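Physical Controls Belong in the Specification

Touchscreens came into cars as navigation displays, and for a while that was all they did. Climate, audio and lighting kept their own switches. The current practice of moving all of those functions into one panel is usually defended on cost, and the cost argument is sound as far as it goes. A single display replaces a large number of molded parts, each with its own tooling, harness connection and test procedure. A menu can also be changed after the car is sold, while a knob can't.

My objection is to the way the trade is accounted for. The savings appear in the manufacturer's parts list. The expense appears on the road, as time spent looking away from it, and later in the workshop, when one failed panel takes the defroster controls with it.

I drove two cars over the same route in January. The first was an older Karnton sedan with three rotary dials for temperature, fan speed and air direction. The second was a current Brillia crossover with a 15-inch center display. In the Karnton, raising the fan speed took one movement of the hand, and the detents confirmed each step. In the Brillia it took three: wake the climate page, find the slider, drag it. The slider has no edge that a finger can locate. With gloves on it registered some inputs and missed others, so each attempt had to be checked by eye.

A short route in cold weather is a narrow test, and a driver who owns the Brillia would be quicker with it than I was. Practice shortens the search for the right page. It does nothing for the lack of a tactile reference, and that is the part that requires a glance.

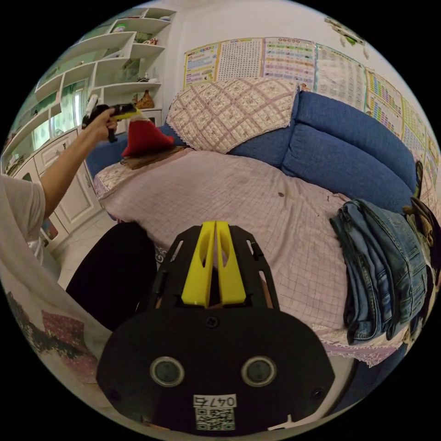 Máté Medve disagrees, and wrote to me that voice control has made the whole argument out of date: he has not touched the climate page in his own car for months, and he regards dials as a habit that drivers of a certain age are reluctant to give up.

Voice control works well for setting a destination. It is less suited to small, repeated corrections. Turning the fan down one step, then one more, is a poor use of speech, and it is poorer still with the windows open or with passengers talking. A system that needs a quiet cabin should not be the main path to the defroster.

What I would ask for is modest. Wipers, headlights, hazard lights, defrost, temperature, fan speed and volume should each have a dedicated control in a fixed position, identifiable by touch. Seat heating can go either way. Everything else may live on the display. The added hardware is small next to the more than 20 functions that would stay in software.

The control should also work while the display is restarting, so it has to be wired to its own module and not read through the screen's processor. Several cars now on sale have real knobs that fail this test.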